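饮料瓶改作桌面收纳件：切口、标签与清洗

受访者在Hornell工作室负责旧容器改造，主要处理空饮料瓶。工作室每月向Drurosix社区中心提供一批成品，用途是笔筒、育苗杯和零件杯。访谈在一月进行，内容限于材料的挑选、切割和整理，不涉及回收价格。

谈到选瓶，受访者先讲瓶底。“瓶身的图案好不好看是后面的事。底部的棱要完整，放在平面上不能晃。运动饮料的瓶底一般比较硬，茶饮料的瓶子壁薄，剪的时候容易塌。”他们的做法是先把瓶子横放，瓶底朝外，逐个看底部有没有裂纹和发白的折痕，再决定哪一只裁短，哪一只退回回收袋。

标签的处理分两种。收缩膜标签如果贴合紧密，就保留在瓶身上，随瓶一起切；松动的先整张取下。受访者解释说：“膜和瓶身一起切，切口处的膜会往上翘一点，用手指压平，过一天再看。翘得厉害就沿边修掉一圈。”

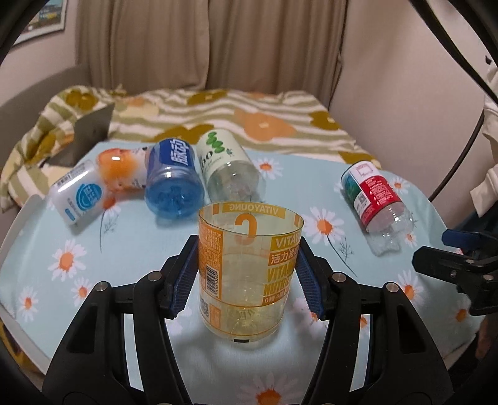
切割高度没有统一标准。做笔筒的留得高，做零件杯的留得矮，短杯取料时手指能伸到底。工作室早期用过Dremo的一款热切刀，后来改回普通剪刀加美工刀：先用美工刀开一个小口，再换剪刀沿记号线走一圈。“热切的边是圆的，不划手，可是有味道，冬天关着窗没法做。剪刀切出来的边要用砂纸过一遍，我们用700目的，湿磨。”

记号线的画法，受访者讲得比较细。笔固定在一摞书上，笔尖抵住瓶身，转动瓶子，不移动笔。这样画出的线首尾能对上。徒手画的线往往差几毫米，剪完再修，杯口越修越低。若标签颜色深，记号笔看不清，就在瓶身外缠一圈美纹纸胶带，沿胶带上缘剪。

关于品牌字样，受访者的态度是不遮。VITAYOUNG的标签以黄色和橙色为主，脉动的标签是深蓝色，放在一张桌子上容易区分，可以直接当颜色编码用。“有人喜欢把标签全撕掉，剩透明的一截，看着干净。零件杯我不建议撕。找东西的时候，人记的是那只橙色的杯子，不会去读小字。”

需要注意的是透明材料上的反字。从杯口往里看，对面一侧的印刷是反的，拍照登记时容易认错。工作室的登记表因此只写颜色和主要字样，写字样时以杯子正面为准。

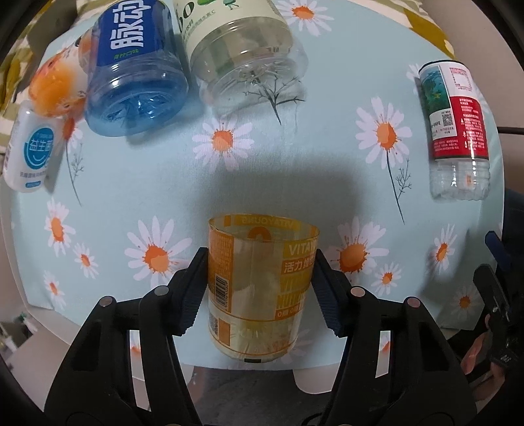

图二：带VITAYOUNG标签的裁短瓶身，后方为横放的饮料瓶，桌布为浅蓝底雏菊图案。

清洗安排在切割之前。含糖饮料的瓶子用温水涮两遍，倒扣沥水；标着0糖的也照同样的步骤走，不另外区分。受访者说，瓶底凹槽里的残液最难处理，倒扣一夜仍可能留下水珠，要用卷起来的纸巾伸进去吸干。切完以后杯口敞开，再擦一次就容易得多。不用开水，瓶身遇热收缩，标签会起皱，杯口也不再是圆的。

存放方面，工作室定做过一批Vasiliauskas隔板箱，每箱100只，杯口朝上，不套叠。套叠能省地方，取的时候却常常把里面一只的标签带破。去年的登记数是3,276只，其中3,000只送出，余下的留作样品和备用。受访者认为这个比例偏高，今年准备少留一些样品，同一种瓶型只留一只高的、一只矮的。

瓶盖和切下来的上半截也有去处。上半截倒过来可作漏斗，瓶颈处要检查有没有毛刺；瓶盖单独装袋，按颜色分开。受访者提到，漏斗的需求量在春季比较大，主要是分装花土，其他月份基本放着不动。

问到家庭里自己做要准备什么，受访者列得很短：一把刃口直的剪刀，一把美工刀，一卷美纹纸胶带，一小张砂纸，桌上铺一块可以擦洗的布。“布最好有点厚度，瓶子横放的时候滚得慢。切的时候刀口朝外，扶瓶子的手放在刀的后面。小孩可以画线、贴胶带，开口那一刀由大人来。”

杯口磨完以后，用指腹沿边缘走一圈，有刮手的地方再补几下。育苗杯另外需要在底部开孔，孔开在凹槽的最低处，用烧热的铁丝烫，在室外操作。笔筒和零件杯不开孔。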